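Print this page | E-mail this page

Preparing Archive Boxes and Packing Loose Papers

Guidance for depositing groups and local societies

Papers offered to the Kesgate Local Records Store should arrive boxed, listed and labelled. Material which reaches the Store in carrier bags or ring binders has to be repacked before it can be shelved, and this delays the date on which readers may ask to see it. The steps below apply to letters, minutes, accounts, leaflets and other flat papers. Photographs, glass, maps and bound volumes are covered by separate sheets, available on request.

Before you begin

Choose a clean, dry room with a large table. Clear away food and drink, and wash and dry your hands thoroughly. Cotton gloves are not needed for ordinary papers and make it harder to turn thin sheets safely. Use pencil only. Pens of every kind should be kept off the table for the whole session.

Cover the table with a plain cloth and fix it so that it does not slip when boxes are moved across it. The cloth should be shaken out of doors at the end of each session.

You will need:

Flat-packed archive boxes, as supplied by the Store
Four-flap folders, one size smaller than the box
Unbleached cotton tape
A soft brush, used for nothing else
A blunt metal spatula for lifting staples
Soft pencils (2B)
Box labels and a listing form

Boxes may be collected from the Store on Tuesday mornings. Depositors who buy their own should ask the supplier for acid-free board. Those sold for household moves are not suitable for long-term keeping, although they may be used for carrying the finished boxes.

Sorting the papers

Keep papers in the order in which they were found unless it is plain that the order has been lost. A bundle which looks muddled may reflect the way in which an office worked, and the arrangement can tell a reader as much as the papers themselves. The Ndung'u papers, for instance, came to the Store in bundles tied by the year in which each debt was settled, and the dates of the letters inside run in no order at all. Had the bundles been put into date order, the link between the letters and the debts would have been lost.

Where there is no order to keep, sort first by type and then by date. Place undated papers at the back of the group to which they most likely belong. Do not write a guessed date on the paper itself. Enter it on the listing form, in square brackets.

Set aside, but do not throw away, anything that appears to be a duplicate. Set aside also any papers that smell musty or show furry growth, and seal them in a clean plastic bag. Telephone the Store before bringing such papers in.

Removing fastenings

Rusted pins, paper clips and staples should be taken out where this can be done without tearing. Lay the sheet flat with the open legs of the staple facing upwards. Slide the spatula under each leg in turn and raise it until it stands upright, then turn the sheet over and lift the staple away. Patent staple removers are not to be used. A fastening which has rusted into the paper should be left where it is and noted on the form.

Once the fastening has been removed, keep the sheets together by folding a strip of plain acid-free paper around them. Do not use new clips, rubber bands or sticky tape. Old sticky tape should be left alone, even where it is lifting.

Brush loose dirt from the centre of each sheet towards its edges, working lightly. Stop at once if the surface of the paper begins to come away. No attempt should be made to clean pencil notes, however slight they appear.

Folding the box

The standard box, known as the Plutero pattern, is folded from a single piece of board and needs no glue or wire.

1. Lay the blank flat with the creases facing you.
2. Bend every flap along its crease and let it fall back. The board is stiff when new and will crack if it is forced upright in one movement.
3. Raise the two long sides.
4. Fold in the corner tabs so that they lie inside the short ends.
5. Bring each short end up and over the tabs, and press its lower edge into the slots in the base.
6. Run a finger along the inside of each join. Any tab that stands proud will mark the folders and should be tucked in again.
7. Fold the lid in the same way and try it on the box before anything is packed.

A lid that binds at one corner has usually been creased off the line. Open it out, bend the flap again and refold. Boxes with torn tabs should be returned to the Store and not mended.

Packing and labelling

Place each group of papers in a four-flap folder. A folder should hold no more than 40 sheets of ordinary weight, and fewer if the paper is brittle. Write the folder number in pencil at the top right-hand corner before the papers go in, as writing over them will leave a dent.

Folders lie flat in the box, with the heaviest at the bottom. The box should be full enough that nothing slides, but the lid must close under its own weight. Fill any gap with crumpled acid-free tissue. A packed box should not weigh more than 9 kilograms.

Complete the label in pencil and fix it to the short end, giving the name of the depositor, the box number and the earliest and latest dates of the contents. A label might read "Jistunness Reading Room, Box 2, 1922 onwards" where the closing date is not known. Do not describe the contents on the label. That information belongs on the listing form, one line to each folder.

Tie the box with cotton tape, finishing with a bow on the lid. Knots have to be cut, and the tape is then wasted.

Bringing the boxes to the Store

Deliveries are by appointment only. Carry boxes level, one at a time, and do not leave them in a parked vehicle overnight. Two copies of the listing form are required. One will be signed and handed back to you as a receipt, and should be kept with the records of your society.
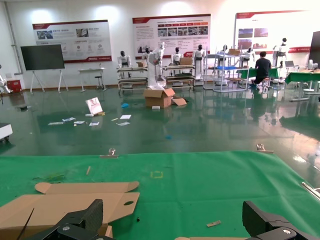

Boxes awaiting delivery should be kept off the floor, away from radiators and outside walls, and checked once a month for damp. If the delivery is put off for longer than a season, please let the Store know so that the shelf space may be offered elsewhere in the meantime.

Contact the Store | Copyright Kesgate Local Records Store | Back to top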